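4. Clasificación y limpieza de objetos pequeños

Esta sección explica cómo reunir, lavar y guardar los objetos pequeños de baño y cocina con el sistema Hemasow. Antes de empezar, complete el montaje de la mesa descrito en la sección 3.

4.1 Preparación de la cubeta

1. Coloque la cubeta gris sobre la mesa, con la abertura hacia arriba. Deje libre el lado desde el que va a trabajar.

2. Sujete el borde de la cubeta a la mesa con una sargento de barra. Apriete hasta que la cubeta no se desplace al empujarla con la mano.

PRECAUCIÓN: No apriete en exceso. El plástico del borde puede agrietarse.

3. Marque la posición con cinta de pintor azul, también en las esquinas. Si retira la cubeta para lavarla, las marcas sirven para volver a ponerla en el mismo sitio.

4.2 Carga de los objetos

4. Vacíe los cajones y estantes que vaya a ordenar y pase los objetos pequeños a la cubeta. No hace falta separarlos todavía: los útiles de baño y los de cocina pueden ir juntos en esta fase.

5. Reparta los objetos por el fondo de modo que se vean todos. Las paredes inclinadas hacen que las piezas ligeras resbalen hacia el centro - es normal. Una carga adecuada admite, por ejemplo, un cepillo de fregar redondo, un cepillo de dientes eléctrico, un estropajo, un vaso de plástico, una esponja y un peine de púas anchas.

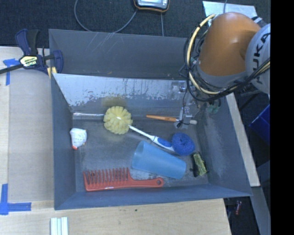
6. Retire los envoltorios y restos que hayan quedado entre los objetos.

NOTA: No cargue cuchillas, vidrio ni envases con líquido. Para estos artículos use la bandeja Jivach (referencia 626).

4.3 Separación y lavado

7. Saque primero los aparatos eléctricos. Límpielos con un paño húmedo y séquelos enseguida. No los sumerja.

8. Lave los peines y los vasos con agua tibia y jabón neutro. En los peines, pase un cepillo pequeño entre las púas.

9. Enjuague esponjas y estropajos hasta que el agua salga clara. Deseche los que estén deshechos o conserven olor.

10. Limpie las herramientas con mango de madera sin dejarlas en remojo.

11. Deje secar todo sobre la rejilla Ulloa durante 3 horas como mínimo.

4.4 Guardado

12. Guarde los objetos de baño en el cajón superior y los de cocina en el inferior. Los cepillos se colocan con las cerdas hacia arriba.

13. Afloje la sargento, lave la cubeta y frote las salpicaduras de las paredes interiores. Los arañazos del borde no afectan al uso.

Piezas de repuesto: cubeta, ref. 228; rejilla, ref. 18. Pedidos a Fidell, a la atención de Aldana Paredes.

Revisión del texto: 8/8/24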